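Keep the mugs out

When I moved into the flat on Pisulcombe, the kitchen had one wall cupboard, and the first thing I did was fill it with mugs. I owned more than I could drink from in a week. Most had come from other people: leaving presents, a set from an aunt, two from a café that was closing. They went in stacked three high, and every morning I lifted one stack out to get to another.

I now think mugs should not live in a cupboard at all. They should hang on a small wooden mug tree on the worktop, next to the kettle, and the household should own as many as the tree will hold and a couple more for visitors. This is an argument for an object many people regard as something their grandmother had. I think their grandmothers were right.

The case against is easy to state. A mug tree takes up worktop. It gathers dust. It looks fussy, and in a small kitchen every object left out makes the room look smaller. Laurinda Esteves, who taught me most of what I know about running a kitchen and who rented out rooms in Griltport for years, would have nothing on her worktops except a kettle and a bread board. She used to say that if you could see it, you had to clean it. I have thought about that a good deal, and I still disagree with her.

Take the worktop first. My tree has a base 15 cm across. Six mugs standing on a shelf take up a good deal more than that, and they waste all the air above them unless you stack them. Stacked mugs chip. The foot of one sits on the rim of the next, and the rim is the part that goes against your mouth. I threw out four chipped mugs in my first year and none of them had been dropped.

Then the dust. A mug that gathers dust is a mug that isn't being used, and I would rather know which ones those are. On a tree you find out in a fortnight. The one nobody reaches for stays on its peg and goes dull, and then you can give it away. In a cupboard the same mug moves to the back and stays there for ten years, and when you move house you wrap it in newspaper and carry it up another flight of stairs.

I helped my brother move in May. He lives alone. We packed 35 mugs. It took two boxes and most of the newspaper, and when we unpacked at the other end he put them all back in a cupboard, in stacks, without looking at any of them. He drinks from the same one every day. I said so at the time and it was not well received.

People will tell you that the answer is a better cupboard. You can buy hooks that screw into the underside of a shelf, and wire racks that make a second level, and pull-out trays on runners. I have tried the hooks. They are fine until you want to reach something behind the mugs, and then you knock them together. I priced the pull-out trays from a firm called Carrilho when I was thinking of redoing the kitchen, and the quote for the one cupboard came to £900 with fitting. My tree cost £30 from Enaneo and came in a flat box with one screw.

It matters what sort of tree you get. Avoid the metal ones with curled arms. They look light and they tip over as soon as you take a mug off one side. You want a wooden post and a heavy base, with pegs that slope upwards enough to keep a handle from sliding. Check that the pegs will go through the handles of the mugs you have. Some modern mugs have a handle made for one finger and very little else, and a fat peg won't fit. Check the height of the lowest pegs as well. A tall mug hung low will touch the base and knock against it each time you put it back.

Load it evenly. If there are only two mugs on the tree, put one on each side. Dry them before you hang them, or at least give them a good shake, as water will run down into the base and mark the wood. I oil mine twice a year with whatever I have been using on the chopping boards.

The matter of colour is where I part company with the tidy people. The usual advice for anything left on show is that it should match, so shops sell trees with six identical white mugs already on them. I don't see the point. If everyone in the house has a different mug, everyone knows which is theirs, and you stop finding half-drunk tea that no one will own up to. A dark blue one and a pale pink one on the same tree look perfectly well together. I like a mug with a different colour inside, too, provided it isn't so dark that you can't judge the strength of the tea.

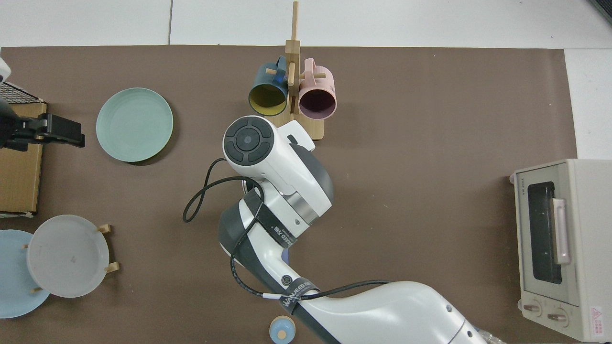 Does a mug tree make sense if you have a dishwasher?
It does, and you empty the machine straight on to the pegs, which is quicker than stacking a shelf. Let the mugs cool first, and tip out the water that collects in the hollow of the foot.

The dishwasher is behind a lot of our trouble with mugs, I think. When washing up was done by hand, you rinsed the mug you had used and used it again. With a machine you take a clean one each time and leave the old one by the sink, and you go on doing that until the machine is full. A house with a dishwasher needs more mugs than one without, or believes it does. Cutting the number back to what fits on the tree brings the old habit back. It took me a month to get used to it.

I would not extend this to everything. Plates belong in a cupboard. They are flat, they stack safely, and a plate left out does get greasy if it is anywhere near the hob. Glasses should be put away as well. The mug is a special case because it gets used at all hours, often by somebody half awake, and because the handle is there already and might as well be used for hanging.

Laurinda came to stay last winter and made the tea each morning before I was up. She took a mug off the tree, washed it, dried it, and put it away in the cupboard. I took it out again after she had gone.

February 10, 2026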